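Living With a Long-Term Condition: What We Learned From Listening
Project report by Kittipong Ratanaporn

When I began this project I thought I would be writing mostly about medicine, and I was quite wrong! I had chosen psoriasis (my aunt has had it since before I was born), and I planned to compare creams. Then the Jindidness support group kindly let me sit in on their evening meetings in Drutovholm, and everybody wanted to talk about sleep, swimming pools and what to say to a new hairdresser.

I spoke to 14 members, each for up to 45 minutes, over a cup of tea wherever possible.
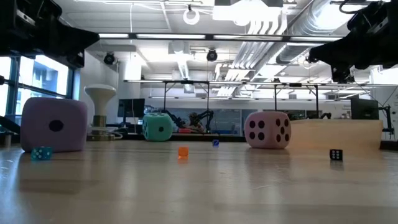 Dice on the wooden tabletop.
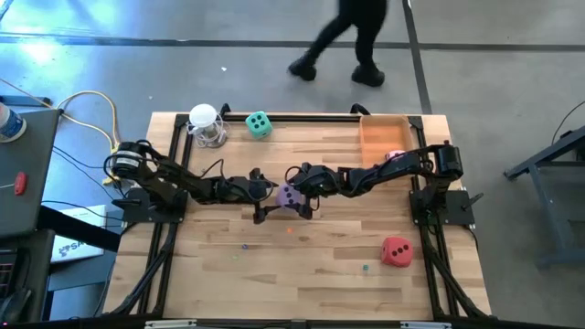
Six of them told me they had gone years without meeting another person who had it, which made me rather sad, I must say. One lady had kept a diary of her flare-ups all through her working life and very generously read me parts of it.

My tutor asked for a questionnaire as well, so I wrote one with a good deal of help and left copies at the Pacheco Road clinic in April. The answers were shorter than the talks, naturally, but they agreed on one thing: people would like more time with the nurse.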